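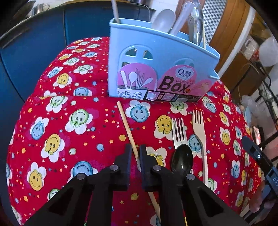
# Wetside Cutlery Sorting

Search this repository
Search
Clear

Wetside is a picture set all about the small, everyday job of putting eating utensils where they belong. Chopsticks, forks, spoons, one holder, one tablecloth at a time! I have wanted a set like this for ages, and I'm so happy it's finally in good enough shape to share.

Version 7, updated 9 May 2026. Kept by Ohemaa Bonsu, Hilcombe.

## What's inside

- 731 pictures of tabletop cutlery, with 222 held back for testing
- 9 table coverings, from plain to very loud (the red one with smiling fruit-faced flowers is my favorite by a mile)
- a `things.csv` file listing the utensils and holders in each picture
- a `notes.txt` file with my own scribbles, typos and all

## The utensils

Wooden chopsticks, white forks, beige plastic forks and glossy black spoons all turn up. I love how differently they behave. A fork half hidden by a spoon still gives itself away by its tines, while a chopstick can be mistaken for almost anything long and thin.

The light blue plastic holder has arched, window-shaped designs with cut-outs on the front, and I left its cardboard label on. The label says "Box" and "CHOPSTICKS" in English, next to Chinese characters, so it's a fun one if you work on reading text in pictures too. Please don't use the label as proof of what's in the holder!

## Labeling rules

1. Name the utensil first, then the color, then the material if you can tell.
2. If one piece covers another, list both and put `covered` beside the lower one.
3. Forks are counted as forks whatever they're made of. Vurer, the older list this grew out of, split plastic ones into their own group, and merging them back took most of April.
4. Patterns on the cloth don't get labels, however cheerful their faces are.

## Still to do

The Văn folder has soup spoons and a second set of chopsticks, and its rows in `things.csv` are only half filled in. If you enjoy sorting a drawer as much as I do, please send corrections, one picture per row.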